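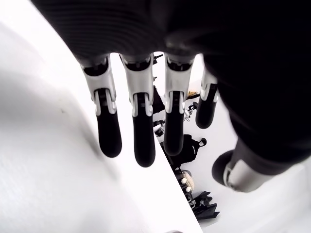

3.2 Queueing at the Bailly bakery

We watched 57 customers wait for bread in June. Most gave up their place only for a cousin. Bouvier's "polite shove" turned up mainly before 8 a.m., when the rye runs out. 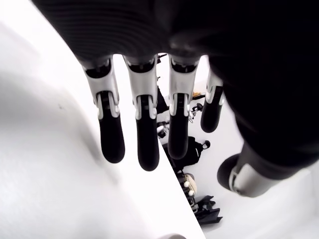

3.3 Queueing at the Grastberg post office

Grastberg has a ticket machine, and 29 of 40 visitors took a ticket and then formed a line anyway — in ticket order, to their credit.

Figure 3. Four fingers of a mechanical hand, pointing down.
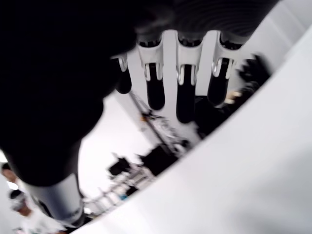 3.4 Limits

Both towns are small, and Régis Bouvier is known in each of them as a man who cuts in.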